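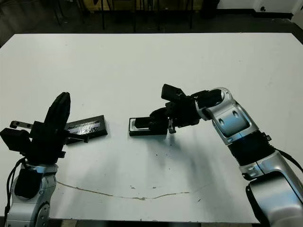 Un lecteur m'a écrit que je me trompais en gardant mon épargne chez deux établissements, que les frais finissaient par s'additionner et que je ferais mieux de tout regrouper. J'ai repris mes relevés pour vérifier.

Mon compte-titres est chez Tradano depuis plusieurs années. Droits de garde : 96 euros par an, prélevés en une fois. L'assurance-vie est chez Bamgate, avec des frais de gestion qui m'ont coûté 178 euros l'an dernier. Le lecteur a donc raison sur un point, je paie deux fois. Mais les deux enveloppes n'ont pas la même fiscalité, et fermer l'une pour alimenter l'autre ne revient pas à déplacer de l'argent d'une poche à l'autre.

J'ai quand même demandé un devis à Remholm, qui propose un suivi global. Forfait d'entrée de 120 euros, puis un pourcentage sur l'encours. La conseillère a été claire au téléphone — le pourcentage s'applique aussi aux liquidités. Je ne vois pas l'intérêt de payer pour de l'argent qui dort.
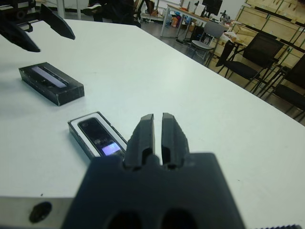
## Ce que je change

Je garde les deux contrats. Par contre, j'avais 3 000 euros sur le compte espèces de Tradano, qui ne rapportaient rien. Je les ai virés sur mon livret, qui n'était pas au plafond.

Je vais aussi relire la clause bénéficiaire de l'assurance-vie. Elle date de l'ouverture et ma situation a changé. Chez Bamgate, la modification se fait par courrier ou depuis l'espace client, sans frais.

Pour les droits de garde, j'ai envoyé une demande de remise par la messagerie. Pas de réponse pour l'instant.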